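Robotics club gets its hands on the laundry

Posted 23 August 2024 by Corinne Ferreira

Well, the Gimbridge after-school robotics club has officially moved on from foam blocks, and I couldn't be happier! I've been helping out on the supervising side since March, and if I never see another tower of blocks knocked across the library carpet it will be too soon. This term it's all cloth. Towels, pillowcases, bits of old bedding, whatever the kids can beg from the linen cupboard at home (do ask first, please, I've had one email about it already).

The idea came from the students. They wanted an entry for the Semport schools day that wasn't a line follower, and somebody suggested tidying a bedroom. It sounded a bit ambitious to me, and then Swati, our Year 10 team captain, stood up at the whiteboard and broke it down into jobs a gripper could have a go at: pick up one thing, fold it once, put it on the bed. So that's the plan, and the team has named the project Jestia. I asked what it meant and got a lot of giggling, so I've stopped asking.

Cloth is horrible stuff to work with, as it happens. A block stays the shape you left it in. A towel slumps, it bunches, it grabs the thing underneath and brings that along too. The kids are doing all of the early work with a hand-held gripper so they can get a feel for where to pinch before they write a line of code, and they take turns, with one on the gripper and one on the laptop saving the clips. Sessions go for 90 minutes and we're still packing up when the cleaners come through.

I had a go myself last week and was hopeless. You squeeze, you think you've got the edge, and you've got a fistful of doona cover as well. Swati very kindly told me I was coming in too flat. The younger ones have worked out that a thick rolled edge is much easier to get hold of than a flat corner, and they've started keeping a notebook of which fabrics behave themselves. Fleecy things get a tick. Anything silky gets a rude drawing.

They've also been arguing about colour. One camp wants everything on a plain background so the software has an easy time of it. The other camp says no real bedroom looks like that, so they may as well practise on the busy stuff from the start. I'm with the second lot.

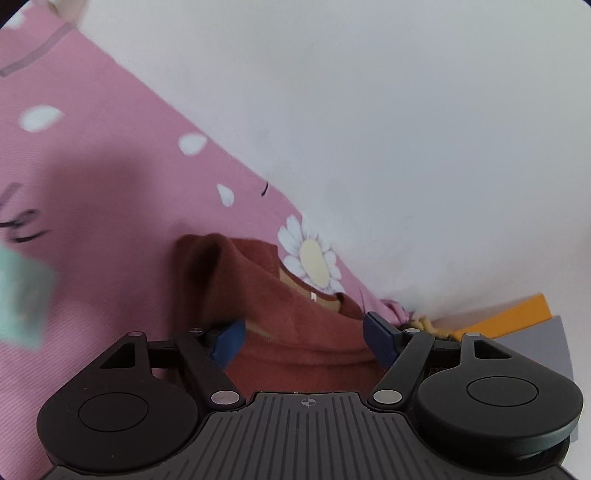 The target is 3000 clips before the schools day, and there's a chart on the storeroom door that gets coloured in at the end of each session. After that comes the bit I don't understand, where the clips go into the training program and everyone stares at a graph. Our Year 12s are running that side, and they've promised me a version in plain English for the end-of-term display.

We've got room for 2 more students on the Jestia team, Year 7 and up, no coding needed. If you can fold a tea towel you're ahead of me. Come and find me in the library on a Tuesday after the bell, or leave a note at the front office. And if you've got old towels you were going to cut up for rags, we'll have them, the fluffier the better!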